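A Wednesday evening with the Stondberg robotics club

I've been meaning to write this up since I got home, and my notes are a mess, so forgive me if it jumps around a bit. On Wednesday, January 19, 2022 I drove out to Stondberg for the open evening at the Hoten robotics club. I had been reading their posts since December and when they opened up 30 visitor places I signed up the same minute. I am so glad I did!

Parking first, for anyone going to the next one. Use the lot behind the library and walk through the arch. The front door of the building looks locked but you only have to pull hard. The club has the whole second floor, three rooms in a row with the doors propped open, so you can hear what is going on in the next room while you're still trying to follow the one you're in. I liked that a lot. It made me want to be everywhere at once.

Wing-yan Yeh gave the welcome talk. She teaches the beginner class and she kept it to ten minutes. The club runs a 12-week course, then people split off into projects of their own, and some of those go on to the regional meet in spring. The thing she kept coming back to was soft and floppy stuff. Most hobby arms (and most of the demos you see online) pick up blocks. Blocks are polite. They stay the same shape when you touch them. This year's class is doing household things you can bend, open, fold or turn pages in, and the rule is that a task must be something you would do at your own kitchen table.

Room one was the beginners. Four benches, each with a little desktop arm the students had put together from kits, and a lot of laptops balanced on boxes. I got to drive one! You hold a second, smaller arm and the big one copies you, and for the first minute I was hopeless. I kept closing the gripper too early. A boy of maybe twelve told me to stop looking at my hand and look at the screen, and after that I got a sponge into a bowl on my third try. I was far too proud of this. He had already gone to help somebody else.

Room two was where the Nakirley team had set up. Nakirley is the name of their project, and I asked three people where it came from and got three answers. They are working on small everyday items on a covered table, things like wallets, pouches, notebooks and glasses cases. The arm has a camera at the wrist, so on the monitor you get the robot's own view, with the two fingers coming up from the bottom and whatever it's going for up ahead of them. I could have watched that monitor all night.

Chrysoula Vasilakis took us through it. She joined as a student two years ago and now leads the team, and she talks fast and draws on everything, including the back of my program. The item she was keenest on was a card holder, the kind that opens like a book with clear plastic sleeves inside. Think about what you do when you close one of those. You slide a finger under one side, the sleeves go wherever they like, you gather them without noticing, you fold over, you find the tab and you press the snap. She had us do it slowly with our own hands, with our eyes shut, and list what our fingers were doing. Our group got to nine steps and started arguing about whether smoothing the sleeves counted.

Then there is the plastic itself. Clear sleeves pick up light from every direction and change how they look as they bend, so the same stack can seem flat and bright or gray and cloudy depending on how it lies. A patterned cloth makes the job harder again, with so many lines and shapes for the software to sort out from the edges of the thing it's after. The team could practice on plain white and get nicer numbers, but Chrysoula wants the busy tablecloth in there from the start. People have tablecloths, she said. I wrote that down and underlined it.

They have recorded 200 practice runs on the card holder so far. Of those, 102 made it into the training set, and the others were set aside for reasons that she was happy to go through (wrong start position, somebody's sleeve, the arm nudging the table). She passed around the log, a plain spreadsheet with a comments column, and the comments were my favorite reading of the evening. One just said "so close."

I asked if the fingers ever wear out. They do get scuffed, and the club prints or cuts new ones when the grip starts to suffer. A man beside me wanted to know about rubber tips and that turned into a long and very happy side discussion that I only half understood. If anyone reading knows about friction tape on gripper fingers, they would love to hear from you.

Room three had tea, a soldering table for the younger kids, and the Rizvi wheel-bot, which follows a black line around the floor and plays a tune at the corners. There was a line for that one so I only watched. The tune is very catchy and I still have it.

Practical stuff: the evening is free, and the beginner course costs $59 with the kit on loan. You need no coding to start. Wear something with short or tight sleeves if you want to try driving an arm. The next course was nearly full when I left, so write to them early. I've put my own name down and I start in three weeks!

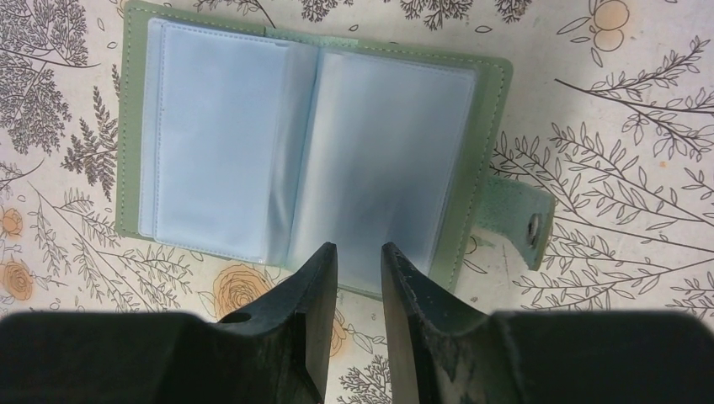

Wrist camera view at the Nakirley table: the card holder lying open, gripper fingers apart.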